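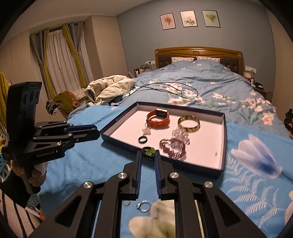
Soo-ah Jang reckons I'm wrong about the 56 and that the old route was never any quicker. Fine. Let's go through it then.

---

Old 56: Durnine to the hospital, straight down Moon Street, no changes. New 56: stops at Messka Road, everyone off, wait for the 7. If the 7 turns up

---

Sunday I stood at Messka Road with a bag of shopping and watched two 7s go past the other way. Two. Not one going mine

---

And the shelter's gone. They took it out in June "for resurfacing". Road's been resurfaced. Still no shelter

---

Chae-won Ko asked if the app's any better now. No. It says "due" and then the bus just vanishes off the list. Like it was never there

---

To be fair the drivers are lovely. One let a woman on at the lights becuase she had a pram and it was chucking it down. Not their timetable, not their fault

---

What I'd want — put the through bus back mornings and teatime. Keep the change in the middle of the day if you must. People have appointments at the hospital, they can't be guessing

---

Jiston end has it worse btw. Last bus home is before the late shift finishes so it's a taxi or walk the bypass, which has no pavement for half of it

---

Soo-ah if you've got an old timetable in a drawer somewhere pls post it, I'll happily be proved wrong on the minutes. Not on the shelter though

---

Right, 7's here. Wrong side of the road agian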